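Reading time: 8 min

What the Practice Table Taught Our Packing Room

I have worked in the sample room at Kokeck for long enough that my hands know the job better than I do. We make up color sets for people who sell flooring and trim, little bundles of sticks and blocks that a customer can hold against a wall and argue over, and for most of the years I've been there the whole business of sorting, turning, lining up and boxing them has been done by people on stools, talking. So when the company told us that two robot arms would be taking over part of the sorting, starting with a long stretch of planning on a computer, I had opinions. I still have them. They have moved around a good deal since January, though, and I'd like to set them down while I can remember how they moved.

The first thing you should know is that the planning was done where we could see it. Somebody at our Fledorville building (and I am grateful to whoever it was) decided that the simulation would run on a big monitor in the break room, next to the microwave, and not off in an office with the door shut. For weeks we ate our sandwiches in front of a make-believe table with make-believe arms over it. People who would never have gone to a meeting about automation stood there with a cup of coffee and said, well, it can't do it like that.
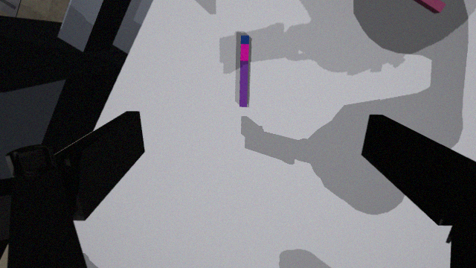

A stick is a harder thing to pick up than most people would guess. I have trained plenty of new hires, and the first week is always the same: they go for it with all their fingers, it rolls or it skids, and they end up chasing it across the table. You learn to come at it square, one finger on either side, and close gently. I was pleased, in a way I hadn't expected, to find the computer people wrestling with the same question I'd been answering for new hires all those years. There on the monitor would be the two black fingers, held wide apart with nothing between them, and up past them the slim stick in its dark blue, magenta and purple, with neither finger touching it. I must have stood that way over my own table ten thousand times. The look of it made me laugh out loud, and then it made me a little sad, and I went back to work without finishing my soup.

I think that mix of feelings deserves more respect than it usually gets. When people write about automation at work they tend to pick a side early. Either the machines are coming to rescue us from drudgery, or they are coming for our paychecks, and the person on the stool is expected to be thankful or furious. Most of the people I work with are a bit of both before lunch. One woman on my row has wrists that ache every winter, and she'd hand over the sorting tomorrow. She also told me that sorting is the only part of the day when she can think, and she doesn't know where the thinking will go once the sorting is gone. I don't have an answer for her, and I'm suspicious of anybody who has one ready.

What I can say is what has changed so far, which is less than I feared in some places and more in others.

The sorting has not gone away. The arms have a share of it, the plain sets mostly, and the odd ones still come to us. Our order book runs to 2179 different sets, if you count the old ones we keep alive for two or three loyal customers, and 106 of those have been handed to the arms. That sounds like a small bite, and it would be, except that those 106 are the ones we made most often. They were the easy ones, the ones you could do while telling a story. What's left on our stools is the fussy work, all day long, and I don't believe anyone upstairs thought about that. A day made up entirely of the hard parts is a different job from the one I was hired for, even if the title and the pay are the same. If I could put one sentence in front of every manager who is thinking of doing this, it would be that one.

The talking has changed too. We used to be 21 on the long row and now there are fewer of us there at any one time, with eight people trained to look after the arms in turns. Nobody was let go, and I want to say that plainly, as I know other places can't. But a row with gaps in it is quieter. You have to raise your voice to reach the next person, and after a while you only do it for something that matters, and most of what made the row a pleasant place never mattered at all. It was recipes and grandchildren and whose car was making what noise.

Now the good side, and there is one. I am one of the eight. I put my name down mainly out of nosiness, and I was sure I'd be the slow one in the class, being older than most and not much for computers. The trainer came over from Kandasamy, the firm that put the system in, and on the first morning we were asked to sit at the simulation and say what we would do differently. We had a great deal to say! You don't lay a light piece half under a dark one. You leave room at the near side of the table for a hand to get in. You don't trust a color you've only seen in shadow, and there was shadow all over that screen, from the arms themselves, just as there is on a real bench when you lean across your own lamp. The trainer wrote it all down, and the next week some of it had been changed.
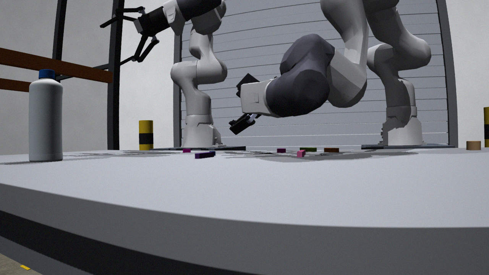
I had never before been asked what I knew about my work. I had been asked how many and how fast, and once a year whether I was satisfied, on a scale. To be asked how I did it, and to have a grown person take notes, was a new experience, and I've thought about it often. It pleased me very much. It also made me wonder why it took two robot arms to bring it about. We could have had that conversation ten years ago, and the room would have been better for it, with or without any machinery.

There's a harder thought behind that one, and I'd be leaving something out if I skipped it. When I explained how to come at a stick square, I was giving away something I had been paid for. It went into a notebook, and from the notebook into the system, and I don't expect it will ever come back to me with my name on it. My brother-in-law, who worked at Parnton until they closed the finishing shop, says I was foolish to open my mouth. I don't agree with him, though I understand him. I have been teaching people that same trick for free for years, and several of them left for better jobs and took it along. Knowledge like that was always going to walk out the door. I would only like the company to notice that it was given, and to think about what it might owe in return, whether that's better hours or a longer break or a say in which sets go over next.

That last one is what I would push for, if I were younger and liked meetings more. Let the row decide which jobs to hand over. We know which ones hurt, and which ones we would miss. I'd give the arms the long narrow trim pieces tomorrow, the ones that catch you at the base of the thumb, and I'd ask for a few of the easy sets back, so that there was something in the afternoon to rest on. I don't know that it would cost much. It may even be that the arms would do better at it, and if they don't, we can practice on the screen until they do, with the microwave going and everybody putting in their two cents.

The monitor is still up, by the way. They meant to take it down when the planning was finished, and a few of us asked them to leave it. New hires stop in front of it with their lunch, and sooner or later one of them says it can't do it like that, and somebody pulls out a chair and asks them to explain.

Last updated: 2023-09-26

Contact us | Copyright, all rights reserved | Back to top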